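5.3 Clearing the bin and checking the gripper and hoses
Markitz bin-picking cell, set-up and care guide
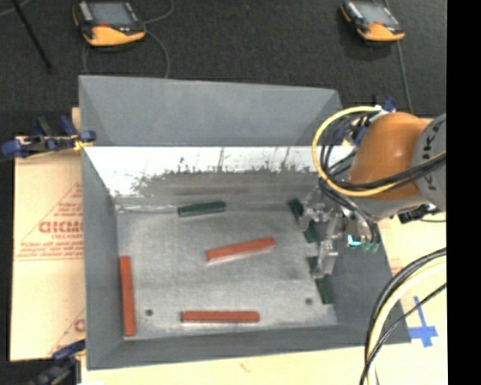
How often does the bin floor need to be wiped down?
Once per shift, and again after any change of bar type. Oil and dust on the metal change how it reflects light, and the camera may then miss bars lying close to a wall.

Before you start

You need a dry lint-free cloth, a 4 mm hex key, a flashlight and the cell log. Allow 20 minutes.

CAUTION: Switch the robot to manual mode and press the emergency stop before putting your hands in the bin. A gripper holding a bar can drop it when air pressure is released.

Wiping the bin

1. Jog the arm up until the fingers are at least 200 mm above the rim of the bin.
2. Press the emergency stop and hang your tag on the cell door.
3. Take out all bars by hand. Put bent or chipped bars in the reject tray.
4. Wipe the floor first, then the sloping sides, then the seams. Do not use solvent.
5. Push down on each corner of the bin. If it rocks, tighten the clamps and repeat the bin calibration in section 4.2.

Note: Light scratches on the floor are normal. Do not polish them out. A polished patch causes more missed picks than a scuffed one.

Checking the fingers

6. Shine the flashlight along each finger and look for cracks near the mounting screws.
7. Check the screws with the hex key. Do not overtighten.
8. Look up the pick count on the Hekano status page. Replace the fingers as a set at 3,370 picks.

Checking cables and hoses

9. Follow each cable and hose from the gripper back past the wrist. Look for flat spots, cuts and rubbed jackets.
10. Leave enough slack for the wrist to turn both ways. A loop must not be able to catch on the rim of the bin.
11. Release the emergency stop, select manual mode and turn the wrist slowly through its full working range. Stop if anything pulls tight.

CAUTION: Never tie air hoses and signal cables together at the wrist.

Returning to work

12. Put the bars back in any position. They do not need to be sorted by color.
13. Run program 294 at low speed for one full cycle.
14. If the gripper misses twice in a row, stop and go to section 6.1.
15. Sign the log.

Spare fingers and hose kits are ordered through Ga-eun Yoon. Section revised 17/08/2023, Hye-jin Han.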